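Palham Bench Rules Kit for Small Robot Arms
Made by Zestotix | Item 1351 | In stock

Hi, and thanks for stopping by! I put this kit together after years of working next to small arms on ordinary tables, and after reading a lot of safety paperwork that was plainly written for fenced factory cells. Most of us don't have a fenced cell. We have a table, a laptop and a pile of stuff we meant to put away (guilty). The Palham kit is a set of house rules you can stick up, write on and change, sized for one arm and the people who share a room with it.

What you get
Two wall cards, wipe-clean, with the start and stop steps
A roll of reach tape for marking how far the arm can swing
133 cable and bin tags
A logbook with tear-out pages for near misses
The rule booklet, which I wrote myself, so complaints come to me

Rule one in the booklet is the sweep. Before power goes on, everything inside the reach line that isn't part of the job goes in a bin. I mean screws, caps, scraps, cloth, all of it! A small part under a moving joint is a nuisance, and a cloth caught in a gripper can pull half the table along with it. Then look down and do the floor, too. I ask for closed-toe shoes near the arm, cables tied back from where people walk, and packing boxes moved out of the way before the first move.

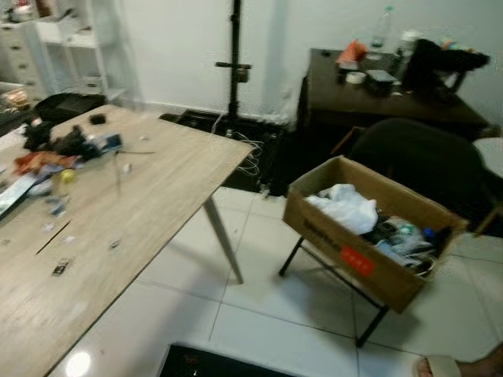 Table, tripod stand and desk, with cables on the mat by the wall.

I get asked a lot whether the kit replaces a risk assessment. Nope! You still have to do one, and if you're in a workplace you need to check what your local rules and your arm's manual say. The booklet gives you a page of prompts to get going: what can pinch, what can fall, who else comes through the room, where the stop control lives and who can get to it without reaching over the arm. Fill it out in pencil the first time. You'll be changing it.

The Tang edition (same kit, bigger cards) adds a sheet for printed grippers and brackets. I'm fond of that one. Printed parts are great and I use them all the time, but I want them looked over before every session for cracks around the screw holes, and I want broken plastic binned right away so it doesn't get mistaken for a good spare. The sheet also has a spot for the part version, and please use it... I once spent a whole afternoon in March chasing a grip problem that was just an old bracket.

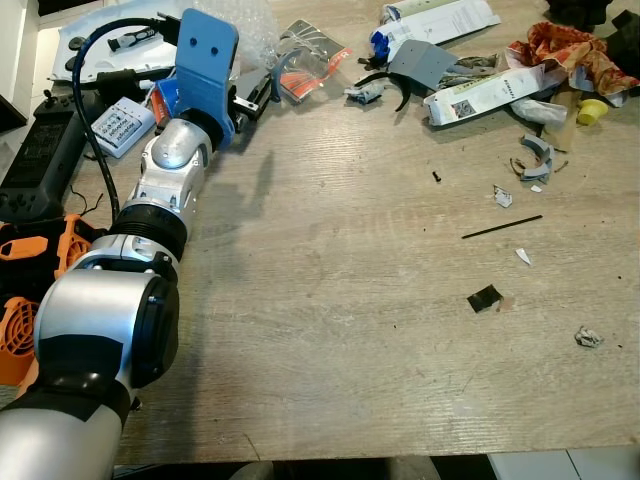 Pultmont wrote in to say the sweep rule is too strict for repair days, when you need the screwdriver and the spare bits close by, and they'd like a separate card for that. Fair point! The next printing will have a repair card: power off and plug pulled, tools allowed inside the line, then a full sweep before it goes live again. If you already own the kit, drop me a note and I'll mail you the card free.

Refills: tags and logbook pages are sold separately, item 2747. Reach tape comes off bare wood fine in my shop, but try a corner first.

Page updated 10/07/2026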